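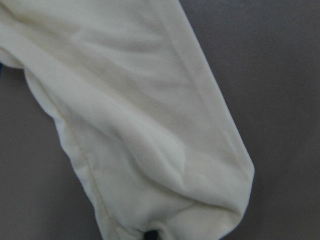
Cream fabric laid out on a gray surface, folds not yet smoothed.

When the folding arm drops a sleeve

Our Lodhi folding arm started letting go of sleeves halfway through a fold in October. It would lift the cloth, stop, then release it and show a grip fault. Try these before you call for service.

Press the stop button and wait for the arm to settle. Do not reach in while it is paused, as a paused arm can start again by itself. Ours did, and it pinched my thumb.

Wipe the finger pads with a barely damp cloth. Lint from fleece and brushed cotton builds up fast and makes them slick.

Flatten thick wrinkles by hand before restarting. With a tube of fabric, the fingers may catch only the top layer and leave the bottom one behind.

Set grip force to 70. At 85 it held fine but left marks on soft knits.

Replace the pads at 3,000 folds. If the fault comes back with new pads, unplug the arm and have the wrist cable checked. Ours had a worn one.

Maricica Radu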